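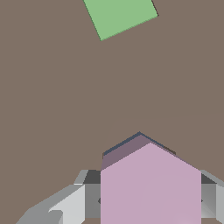 2018年10月11日

朝から雨。研究棟のエレベーターが点検で止まっていて、階段で上がった。着いたころには膝が笑っていた。昨夜かけっぱなしにしておいた計算は終わっていて、ログの最後の行に成功率がきれいに並んでいる。きれいすぎる数字を見ると、まず疑う癖がついた。

先月からの宿題で、Pronauのグリッパーと Villca のグリッパーのどちらを買うか、シミュレーションで比べて意見を出せと言われている。実機を両方借りて机に載せれば話は早いのに、借りるには先に比較の資料が要るのだそうだ。資料を作るために借りたいものの資料を先に作る。まあ、いつものことだ。

条件は2通り。ひとつは手首カメラだけで掴みにいくもの、もうひとつは上からの固定カメラを足したもの。物体は色のついたブロック。ピンクを掴んで、向こうに置いてある緑のところまで運び、上に載せる。課題としては何の面白みもない。論文の図になると急に賢そうに見えるのが不思議で、実際にやらせているのは幼児の積み木である。

Pronauのほうは、手首カメラの画角に指がかなり入る。掴んだ瞬間、画面の下半分がほとんど指とブロックで埋まり、緑は上の端で切れてしまう。ここから先、手首カメラしか持たない方策は、緑が本当はどこまで続いているのかを知らないまま腕を動かすことになる。それでも成功するのは、なぜか。私の考えでは、緑の置き場所のばらつきが小さすぎるからだ。ネットワークは緑を見ているのではなく、だいたいあのへん、という癖を覚えただけだろう。

それを確かめるのに午前中を全部使った。緑の初期位置の範囲を広げ、向きも好き勝手に回してみる。予想どおり成績は落ちた。落ちたのだが、思ったほどではない。ここで素直に「頑健だ」と書けばいいのだろうが、どうも気持ちが悪い。机の色のせいかもしれない。茶色一色で模様がなく、緑と見間違えるようなものが何ひとつない。こんな机は世の中にない。うちの実験台だって、コーヒーの輪とテープの跡とマジックの線だらけで、天板の色など誰も言えないと思う。

カタログには「あらゆる把持に対応」と書いてある。Villcaの資料も同じようなことを別の書体で書いている。あらゆる、という言葉を使う会社の人は、濡れた軍手とか、半分つぶれた菓子箱とかを掴ませてみたことがあるのだろうか。うちで掴みたいのは最終的には検体の容器で、ブロックではない。ブロックが掴めることは何の保証にもならないし、シミュレーションの中のブロックならなおさらだ。

昼は売店のおにぎり。梅が売り切れで昆布にした。雨が強くなって、窓際の席の人たちが皆そろって外を見ていた。

午後、接触のパラメータをいじる。摩擦係数を下げていくと、Pronauは途中までまったく平気で、ある値からいきなり全部落とす。Villcaは早めにぽろぽろ落としはじめるが、急には崩れない。こういう図を見せると会議では必ず「ではPronauのほうが強い」と言う人が出る。私は逆の感想を持った。いきなり全部落とすのは、指が強いのではなくて、計算が最後まで滑りをごまかしていたということではないのか。接触の計算に使っているソルバーの反復回数を上げたら、崖の位置が動いた。ほら見ろ、と思ったが、見てくれる人が部屋にいなかった。

崖が動くなら、昨日までに取った数字は全部、グリッパーの比較というよりソルバーの設定の比較である。958回分。捨てるのは惜しいけれど、残しておくとあとで誰かが表に入れる。フォルダの名前を「使うな」に変えた。日本語のフォルダ名を嫌うスクリプトがあって、ひとつ止まった。直すのに一時間近くかかる。自業自得。

指の形についても書いておく。配られたモデルは角ばった面の寄せ集めで、灰色の濃淡がついているだけ、指先の内側に貼ってあるはずのゴムがどう扱われているのか、説明書を二度読んでもわからなかった。問い合わせたら「実機と同等の挙動になるよう調整済み」という返事が来た。同等とは何と何が、どの条件で、どの程度同じなのか。数字で返してほしいと書いて送り返した。たぶん怒っているように読まれたと思う。怒ってはいない。疑っているだけだ。

見た目が粗いのは構わない。ポリゴンが少ないほうが計算は速いし、学習に使う絵としても、妙に本物らしくされるよりは扱いやすい。困るのは、見た目の形と接触計算に使われている形が同じかどうか、画面からは判断がつかないことだ。きちんと挟んでいるように見えても、接触の形状が外側に少し膨らんでいたら、指は見えない何かを押していることになる。衝突形状だけを表示して重ねてみた。Pronauはまず問題なし。Villcaは片側の指だけ、わずかに厚い。左右で違うというのがいちばん嫌だ。どちらかを鏡写しにして作って、あとから片方だけ直したのだろう。直したほうが正しいのか、直し忘れたほうが正しいのか、こちらにはわからない。

この左右差を消してから回し直すと、Villcaの「早めにぽろぽろ落とす」が半分以上消えた。では昨日までの私の印象は何だったのか。Villcaは粘りがなくて頼りない、とノートに書いてしまっている。線を引いて消した。消したところが読めるように、一本線で。

三時過ぎにPledellのコントローラーを試す。宣伝どおりなら力制御の周期が速く、掴む瞬間の衝撃が小さくなるという。シミュレーション上でそれらしい遅れを入れて、今使っている古いものと比べた。差は出た。出たけれども、カメラの更新が30Hzのままなので、手首カメラを見て動く方策にとって制御側の速さがどこまで効くのか疑わしい。速い手に遅い目をつけても仕方がない。もっとも、接触した後の力の立ち上がりは視覚と関係がないから、そこだけは確かに良くなっている。波形を重ねると、古いほうは最初にひとつ大きな山が立つ。Pledellは立たない。ここは褒めてもいい。ただし、山が立たないのはPledellの手柄なのか、私が入れた遅れのモデルが甘いせいなのか、切り分けるには実機がいる。またそこに戻る。

Pledellの営業資料に載っている図も見直した。縦軸に目盛りがない。目盛りのない縦軸で何が半分になったというのか。

カメラの話に戻る。固定カメラを足した条件では、当然ながら成績が上がる。上がるのはいいが、これはグリッパーの比較にはあまり役に立たない。上から全部見えていれば、少々指が邪魔な形をしていても差が出なくなるからだ。会議では固定カメラありの棒グラフを大きく載せたがるだろう。棒が高くて見栄えがする。私は手首カメラだけのほうを先に出すつもりでいる。現場の棚の中には上からのカメラなどつけられない。

手首カメラの取り付け角も少し変えてみた。先のほうを向くように起こすと、運び先は見やすくなるが、今度は掴んでいる物の端が見えず、傾いて掴んだときに気づけない。寝かせればその逆。中間にすると、どちらも中途半端に見える。一番ましだったのは、角度をいじらずに、近づく途中で一度高いところに止まって、そこで運び先を見ておくというやり方だった。カメラの問題を動作でごまかしている。しかも止まるぶん遅い。遅いのは嫌われる。でも現場で容器をひっくり返すよりはいいだろう、と私は思うが、速度の欄だけを見て決める人もいる。

それから影。ピンクを持ち上げたとき、机にうっすら明るいところと暗いところの境目ができることがあって、あれを方策が手がかりに使っているのではないかという疑いが前からある。高さを影で読む、というのは人間もやることだから悪いとは言わない。ただ、シミュレーションの照明は決まった向きから決まった強さで当たっている。実験室は西日が入る。試しに照明の向きを毎回変えて、学習済みのものをそのまま走らせたら、置くときの高さの誤差が目に見えて増えた。やっぱり、という気持ちと、面倒なものを見つけてしまったという気持ちが半々である。照明を散らして学習し直すには一晩では足りない。

計算機の予約を見ると、今週はもう埋まっている。Esbridgeの共同計算室に申し込めば回せるが、あそこは申請書に「期待される成果」を書く欄があって、毎回そこで手が止まる。期待していません、では通らない。「グリッパー間の比較における照明条件の影響を明らかにする」と書いた。明らかになるかどうかは知らない。試行は条件ごとに2000回で申請。昨日までの設定のまま取った分よりは多いし、乱数の種も変える。前回は種を固定していたことに今日になって気づいた。誰が固定したかといえば、私である。

夕方、途中経過を打ち合わせで話した。案の定「結局どっちがいいの」と聞かれる。わかりません、と答えると、資料の意味がないという顔をされた。シミュレーションの設定を変えると順位が入れ替わる、という結果は、結果としてはかなり大事だと思うのだが、買い物の役には立たない。それはその通りだ。仕方がないので、今の時点で言えることを口頭で並べた。手首カメラの視野を指がふさぐ量はPronauのほうが多い。Villcaのモデルには左右差があり、修正するまで成績は信用しないこと。摩擦の低い物については、どちらの数字も私は信用していない。Pledellは悪くなさそうだが、効くのは接触のあとだけ。価格については私に聞かないでほしい。

「悪くなさそう」のところだけ議事録に残っていた。前後も書いてくださいと頼んだが、直るかどうか。

実機の借用は、11月に入ってからになりそうだという。Pronauは一台しか貸出機がなく、順番待ち。Villcaはすぐ貸せると言っている。すぐ貸せるというのも、それはそれで少し引っかかる。人気がないだけかもしれないし、営業が熱心なだけかもしれない。性能とは関係のない話なので、これ以上考えるのはやめる。

帰る前に、もう一度だけ手首カメラの映像を頭からコマ送りで見た。掴むところまではどちらのグリッパーも文句のつけようがない。見ていると信じたくなる。角がぴたりと指に合って、画面の中には余計なものが何もなくて、緑が向こうで待っている。こういう映像を発表の冒頭で流すと、質問がひとつも出ない。私も人の発表でこういうのを見せられて、黙って頷いたことが何度もある。あのときの机は何色だったか。摩擦はいくつだったか。聞いておけばよかった。

明日やること。Villcaの指の形状を左右そろえた版で、摩擦を振って最初から。ソルバーの反復回数は高いほうに固定して、変えたくなっても変えない。Pronauの指を半透明に描画して、視野がふさがれなかったら成績がどう変わるかを見る。実機ではできないことだから、せめてそれくらいはシミュレーションに働いてもらう。Esbridgeの申請の返事を確認。フォルダ名は英語にする。

机の天板に模様を貼る件は、木目の画像をどこから持ってくるかで止まっている。実験台を写真に撮ってそのまま貼ればいいのか。コーヒーの輪ごと。

帰りも階段。雨は上がっていたが、傘を居室に忘れた。取りに戻るのはやめた。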